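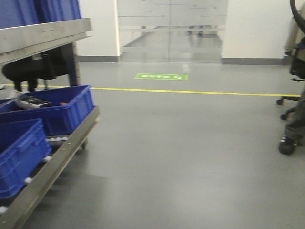

赞助数字该怎么看

Gendow上个月发来新闻稿，说旗下的业余足球联赛冠名权“创下纪录”，曝光价值达到现金投入的7倍。稿子写得很热闹，可我读了两遍，也没找到这个倍数是怎么算出来的。

所谓曝光价值，通常是把球衣、围板和直播角标露出的时间加起来，再按广告刊例价折算。问题在于，真按刊例价付钱的客户有几个？角标在屏幕角落挂了整场，和观众记住了品牌，中间还隔着很远。

我向联赛要过到场人数。对方给的答复是，Jatcombe球场揭幕战“座无虚席”，容量1000人。后来Natnael Chala替本刊查了检票记录，当天入场234人。联赛方面解释说，其余座位属于已发放的赠票。赠票发出去也算满座，这种算法我还是头一回听说。

Van der Merwe杯的做法稍微老实一些，合同里写明了11项交付内容，赛季末逐项核对，没做到的退款。不过核对的人由主办方聘请，报告也只给赞助商看，外人无从判断。

Zorkwood据说正在谈下赛季的合作，七月签约。如果他们的市场部有人读到这里，建议先要三样东西：检票数据、折算公式，还有去年赞助商没有续约的理由。最后一样，我问了两次，至今没有收到回信。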